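Textile Care and Household Linen, Unit 6
Why Towels Absorb Water, and Why They Stop

Handout for students of the Petley evening course. Please read before the practical.

1. The construction of terry cloth

A terry fabric is woven with two sets of warp yarns. The ground warp is kept tight and makes the base of the cloth. The pile warp is kept slack, so when the reed beats the weft forward, the slack yarn rises and forms loops. The loops give the towel a large surface, and water is drawn between the fibers by capillary action.

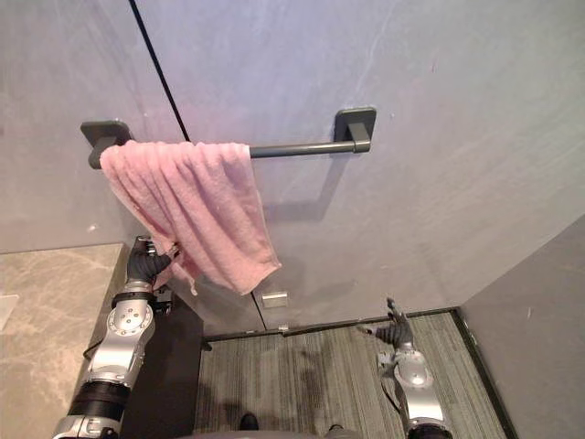
Cotton is used most often because the fiber itself also takes in water and swells. Polyester takes in very little. In blends, it is usually placed in the ground to give strength - the loops stay cotton.

2. Weight

The weight of a towel is given in grams per square meter. The sample from Ouellet on the first table is 200 in this measure, a thin cloth that dries quickly. Heavier cloth holds more water in total, but it needs more time on the bar.

3. What makes a towel worse

Students should be able to explain each of these points:

- Fabric softener. It leaves a fatty film on the loops, and the film repels water.
- Too much detergent. The rest stays in the pile and makes it stiff.
- Hard water. Minerals collect between the fibers over many washes.

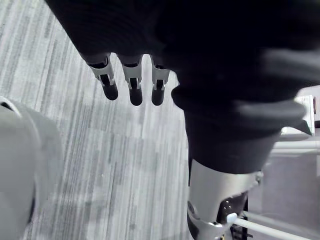

4. Washing

For colored towels we wash at 40 degrees Celsius with half the usual dose of detergent. White cotton may go higher. Do not fill the drum completely, the loops need room to move. Shake every towel before drying, this raises the pile again.

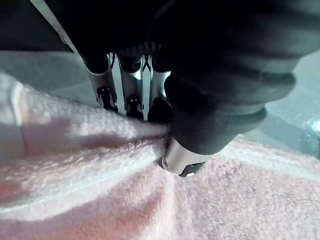 Why does a new towel absorb badly?
The mill puts a finishing agent on the cloth so that it feels soft in the shop. Two or three washes without softener remove most of it.

5. The drop test

Lay the cloth flat and let one drop of water fall from a low height. Write down the seconds until the drop has lost its shine. Repeat at five places, also near the border - there the weave is flat and the result is often slower.

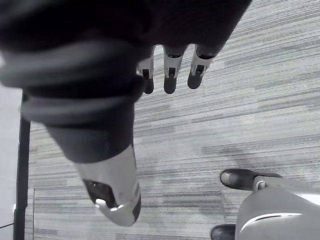 Compare your average with the table in the Dorkundale reader. If your values are very different from each other, check first that the cloth was fully dry and that all drops had the same size.

For next time: read chapter 3 and bring one old towel from home.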